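Comparing grippers on cups and tumblers: a conversation at the Modenville test benches
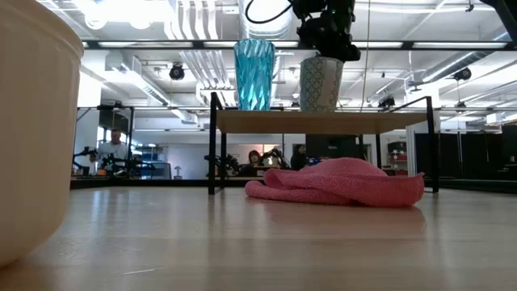
Orbán would rather talk about force than shape. Most buyers, according to the bench lead at Modenville, arrive with a drawing of the object they want to pick and ask for fingers to match it, when the better starting point is how much squeeze the object will tolerate and how quickly the controller notices that it has reached that figure.

The bench lead, who asked to be referred to by role only, has spent the spring running two grippers against each other on household drinkware. One is the Cledard, a two-finger parallel unit. The other is the Murkeo, whose linked fingers close in an arc. Both were fitted to the same model of arm and driven by the same controller, with only the end effector and its parameter file changed between blocks.

Each gripper was given 4,000 pick attempts. The objects were glass tumblers and ceramic cups, standing on a small raised shelf with a cloth left lying on the table. "The shelf matters more than the cup," the bench lead said. "On a flat table you can come in from any side. Put a rail at each end and the approach angles drop away, and a wide gripper starts to touch things."

The Murkeo failed 126 attempts. The lead declined to give the figure for the Cledard until its last block has been rerun with new pads, the first set having worn unevenly by May.

Where did the failures come from? "Rims, nearly all of them. If you come down from above on a cup, one finger goes inside and one stays outside, and you have a few millimetres to play with. The parallel jaw is predictable there. The arc closing pulls the fingertip upwards as it shuts, so you have to start lower than you think. We changed the start height 4 times before we left it alone."

Faceted glass gave trouble of another kind. The pads met ridges instead of a smooth wall, and the reported grip width varied from one pick to the next on the same tumbler. The lead's answer was to stop using width as the test for a successful grasp and to use motor current instead, with a short hold before the lift. "Slower, yes. I would accept slower."

Cameras were discussed only briefly. The team relies on fixed overhead views for locating objects and has not settled on a wrist camera. Glass returns poor depth readings from any height, and the lead sees little point in adding a second poor reading. Cable routing was a larger concern. A loop that is too short pulls on the connector at full wrist rotation, and one that is too long swings into whatever stands next to the target. Two blocks were discarded for that reason before the clip was moved further up the arm.

Asked which unit the bench would buy today, the lead would not choose outright. "For cups from above, the Cledard. For anything lying on its side, the Murkeo. If you want one gripper for both, expect to spend your time on the parameter file."

The next round will use the same shelf with the objects placed closer together.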